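Wearables & Sensors | Features
February
By Didier Besson

The tags that Farkevau hands out to its warehouse crews are 8 grams each and clip to a belt loop. When a worker walks into a loading bay, the tag picks up the bay's signal and logs the time. The company started with 25 tags and now has 311.

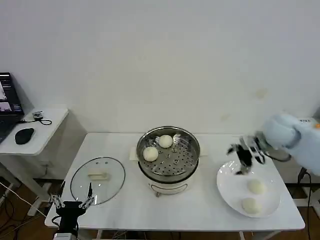

Two buns in the basket of a steamer.

Battery life was the first problem. The early tags, made by Atidik, lasted 11 days, and crews often found them dead on Tuesday morning. A firmware update cut how often each tag listens for a signal, and charging moved to once a month.

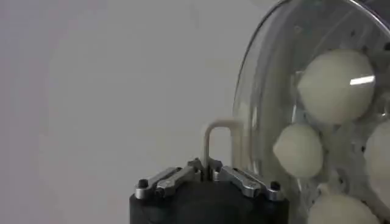 Privacy took longer to sort out. The logs now drop names at the end of each shift, and break rooms have no beacons at all. Supervisors see how many people are in a bay, and the tag numbers stay with payroll.
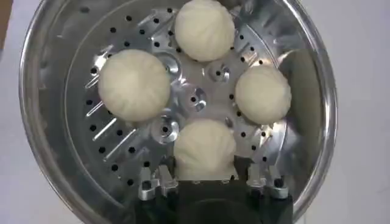

Le Goff would still like the tags switched off at lunch, and says a month is too long to wait for that setting. Farkevau plans to add it in the next update.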